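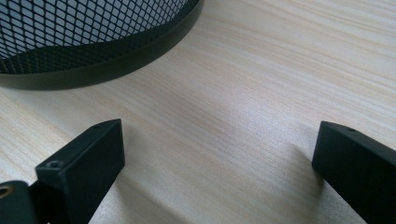 *Papelera de malla negra*

**Preguntas frecuentes sobre nuestros gatitos**

Estas son las preguntas que más recibimos en el criadero Varnwood. Si la suya no está en la lista, puede escribirnos y le contestará Heather o Siriporn, normalmente en la misma semana.

### ¿Qué raza crían ustedes?

Criamos solamente gatos siberianos. Tenemos 3 hembras adultas y un macho, Bromar, que vive en casa con nosotras. Las hembras no tienen más de una camada por año.

### ¿Qué colores puede haber en una camada?

Bromar es atigrado marrón con blanco, entonces muchos de sus hijos salen también atigrados. Con Bepari, que es plateada, hemos tenido gatitos plateados y algunos negros enteros. El color definitivo no se puede prometer antes del nacimiento, y en los plateados cambia bastante durante los primeros meses.

### ¿El siberiano es hipoalergénico?

Ningún gato lo es por completo. Hay personas con alergia que toleran bien a esta raza y otras que no la toleran. Por este motivo pedimos que toda la familia nos visite una o dos veces antes de hacer la reserva. Si usted toma medicación para la alergia, consulte primero con su médico.

### ¿A qué edad se entregan?

A las 14 semanas, nunca antes. A esta edad ya comen solos, usan bien el arenero y han recibido sus primeras vacunas. También llevan microchip y una cartilla firmada por la veterinaria.

### ¿Cómo funciona la lista de espera?

Usted rellena el formulario y nosotras le llamamos por teléfono para conocerle un poco. La reserva cuesta 69 euros y se descuenta del precio final. Si en la camada no nace un gatito adecuado para usted, puede pasar a la siguiente o recuperar el dinero.

La próxima camada la esperamos para marzo.

### ¿Puedo elegir yo mismo el gatito?

Sí, por orden de reserva, a partir de la semana ocho. Antes de esta fecha el carácter todavía no se ve bien. Nosotras le diremos cuál nos parece más tranquilo o más activo, pero la decisión es suya.

### ¿Hay que cepillarlo mucho?

Dos veces por semana es suficiente en invierno. En la época de muda conviene hacerlo cada día, sobre todo en la barriga y detrás de las orejas, donde se forman los nudos. Un peine metálico de púas largas va mejor que un cepillo blando.

### ¿Qué pasa si no puedo seguir teniendo el gato?

El gato vuelve con nosotras, con cualquier edad. Está escrito en el contrato y le rogamos que lo lea con calma antes de firmar.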